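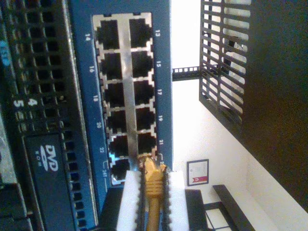 Yellow cable in one of the ports on a blue network switch.

Would you know where your pension is? A project on workplace pensions and first jobs

Final report, second year Personal Finance module, Bruvley College

What I wanted to find out

I started a Saturday job at sixteen and have had four jobs since, and until last year I couldn't have told you the first thing about pensions. I knew the word was on my payslip sometimes. So when we had to pick a topic I already had one (most people in my group went for mortgages or crypto, good luck to them).

My question was: do students with part-time jobs understand what happens to their workplace pension, and does a short bit of explaining help? I wanted to keep it to things I could do myself in one term with no budget apart from the £50 the department gives you for printing and so on. I spent most of that on paper and biscuits.

Background, quickly

In the UK your employer has to put you into a workplace pension automatically if you're aged at least 22, under State Pension age and earning over a certain amount. If you're younger than that you can often still ask to join, and depending on what you earn the employer may have to pay in too. Hardly anyone I spoke to had heard of this second bit, me included when I began reading.

The other thing is that every time you change jobs you can end up with another little pot. They don't follow you around. You can leave them where they are or move them together, but you need to know they exist first, and the letters go to whatever address you had at the time. For students that's usually a house they've moved out of.

What I did

I made a questionnaire with a mix of tick boxes and open questions and sent it round through course group chats and the noticeboard in the Hviid Building. I got 64 back that were filled in properly. There were a few more where somebody had only answered the first page, and I left those out.

Then I wrote a self-study pack, which I called Sidance. (It was meant to be a working title and then I'd put it on everything.) It's four short units: reading a payslip, who gets enrolled and when, what the employer adds, and tracking down old pots. Each unit has a page or so of reading and a worked example using a made-up café worker. I wanted it to take less than a lunch break.

My last bit was asking the Bavuden credit union in town if I could leave copies on their front desk. They said yes straight away, which I wasn't expecting at all! They also read it through for me and pointed out that my section on tax relief was muddled. It was very muddled. I rewrote it twice.

What I found

Most people who filled in the questionnaire knew roughly what a pension was for. Far fewer knew whether they had one. The commonest answer to "Are you paying into a workplace pension at the moment?" was "don't know", and several people wrote a little note next to it along the lines of "should I be??"

Opting out came up a lot in the open answers. Some had done it on purpose, and gave sensible reasons like rent. Others thought opting out meant the employer would pay them the difference in wages, and it doesn't work like that. One person had been told so by a shift manager. I think that's the most useful thing in the whole set of answers and I only got it from leaving a big empty box at the end.

The Sidance pack had 502 downloads from the college page by the end of term. I was very pleased with that number for about a day, and then I realised it doesn't say who read it. A download could be one person clicking again on their phone. The paper copies are easier to be sure of: I printed nearly 200 and the ones at Bavuden had to be topped up once.

For the people who did both the questionnaire and the pack, I asked the same payslip question again afterwards. The answers were better, mainly on spotting the employer's contribution. The unit on old pots made hardly any difference. Reading it back I can see why. It explains what to do with a lost pot before it explains how you'd lose one.

Problems

My sample is mostly business students. I should have gone to the catering and engineering courses in person, and I ran out of time for it in December when everything was due at once.

I also wrote the questions before I'd done enough reading. Question three uses "enrolled" and "joined" as if they mean the same thing, so I couldn't use the answers for much.

And some people don't like being asked about money, even anonymously. I'd put the wages question last next time, and make it a choice of bands.

If I did it again

I'd do fewer units, probably just payslips and old pots, and I'd test each one on a couple of people before printing anything. I'd like a version for people leaving college for full-time work too, as they're the ones who'll be enrolled soonest and probably have the most to sort out. Bavuden have asked whether I'd let them keep using the pack, and I've said they can once I've fixed the last unit.

I did also ring up about my own old pots while I was writing this. I've got one from the garden centre. It's tiny, but it's there, and they had my address wrong.

Appendices: questionnaire, Sidance pack (paper version), table of answers, reading list.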